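Nuver Home Forum > Bedrooms > Bedding and linens

How do you keep pillows from going flat and lumpy, and where do you put them while you change the bed?

Posted by tufted_regret
October, 391 views

I have two sleeping pillows and one decorative pillow, which I'm told is a modest number. The sleeping pillows are plain white, polyester fill, bought at the Kendico outlet. They were fine for a year. Now each one has a hard lump at one end and nothing much at the other, so I spend my nights either propped up like a patient or flat on the mattress with a piece of cloth under my ear.

I've tried punching them. I've tried the dryer, once, on low, and they came out warm and lumpy. I've tried turning them around, which moves the lump to the other ear.

The second half of my problem is bed-changing. We have a padded headboard and very little floor. When I strip the bed, the pillows go on the carpet, the dog considers this an invitation, and then I'm washing things I hadn't planned on washing. My mother used to hold the pillow under her chin while she did the case and somehow also the sheet. I don't have her chin.

So: can a lumpy pillow be saved, is there a right way to put it back on the bed, and where does everybody put theirs in the meantime? I would rather not buy a bench for the foot of the bed. I measured and there's space for a bench or for a person, and I'm the one paying the rent.

Posted by Niltport_Linens
Marked helpful by 4 members

I ran the linen room at a small hotel on Torres Street for longer than I planned to, so I have handled more pillows than I have people, and on the whole I preferred the pillows.

Saving it first. Polyester fill clumps because it gets pressed into the same spot every night and the fibers mat together. Punching packs it down harder. What you want is to pull it apart. Take the case off, feel for the lump through the cover, and work it with your fingertips from both sides as if you were breaking up cold butter. It takes a while. Put something on the radio. When the lump has loosened, hold the pillow by its two short ends and push them toward each other and pull them back out, a bit like a very quiet accordion. Then turn it a quarter and do the long sides.

If you use the dryer again, put two clean tennis balls in with it, low heat, and stop it halfway to pull the filling apart by hand. Your single trip on low didn't do much because nothing in there was knocking the clumps around. And please make sure the pillow is dry all the way to the middle if you've washed it. The outside will lie to you.

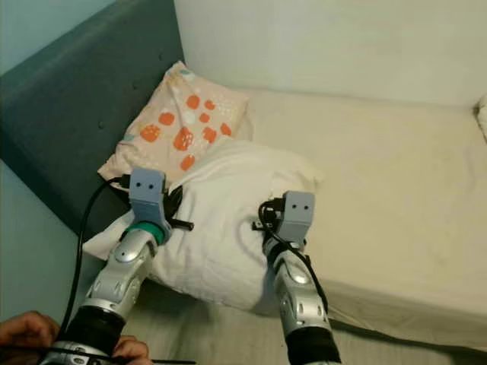
Putting it back on the bed is where most people undo their good work. They throw the pillow at the headboard from the doorway and call it made. Set it down flat, get one hand on each side, and ease the filling out toward the corners before you lean it against anything. A white pillow left bunched and slanting across the head of the mattress, with one corner over the side, will show every crease, and if you sleep on it like that the filling goes wherever the creases send it. The patterned one can go at the back, upright against the headboard. A pink pillow with mushroom-looking things all over it has no job except to stand there, and it's better at that job than the sleeping pillow is. Then the white one goes in front, where you can reach it in the dark without knocking over the decorations.

Two more things about padded headboards. They collect hair oil and dust, particularly in the tufts, so run the brush end of the vacuum over yours before the clean cases go on. And don't jam the pillow tight between headboard and mattress, or you'll fold the bottom third under and be back here in a month asking about a new lump.

As for where to put them while you strip the bed: a chair. Any chair. We had stacking ones in the corridor and they did more work than the assistant manager. Put the chair at the head end, on the side you start from, seat facing you. Pillows on the seat, clean cases over the back.

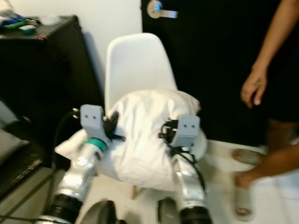 The other advantage of a chair is the height. You can stand the pillow on its end on the seat, put the open case over the top, and pull down with both hands while the seat holds the thing up for you. It spares your chin and your lower back. Tuck the closed end in first so the corners meet the corners, then give it one shake. More than one shake is showing off.

A plastic chair is fine, and I'd take it over an upholstered one. You can wipe it down, it doesn't grab the fabric, and you can carry it in from the balcony with one hand. Wipe it before the pillow goes on if it lives outdoors. I mention that from experience, involving pollen and 80 white pillowcases.

If the lump is still there after two rounds of pulling, the pillow is done. Cut it up for the dog, who at least has been open about wanting it.

Posted by sleepsidewayz

just buy new ones lol. mine were on sale and I replace them whenever they get weird. for the bed changing I put the pillows on top of the dresser, they fall off but by then I'm usually finished

Posted by grommet_and_wife

Agree with the linen room person on the tennis balls, except that ours dyed a pillow faintly yellow, so put them in a white sock first and knot it. Our dryer sounds like a horse coming downstairs but the filling did separate.

I don't agree about the decorative pillow at the back. My wife puts it in front, and I take it off every night and put it on the floor, and she puts it back every morning. This has gone on through 200 or so makings of the bed and I can report no progress by either side.

For the original poster with no floor: a hook on the back of the bedroom door and a big cotton bag. Pillows go in the bag, bag goes on the hook, dog looks up at it. You do have to remember to shut the door.

Posted by tufted_regret

Did the butter thing on one pillow last night. It took most of a movie and the lump is now several smaller lumps, which I'm choosing to see as movement. Folding chair has been relocated from the closet. The dog sat on it.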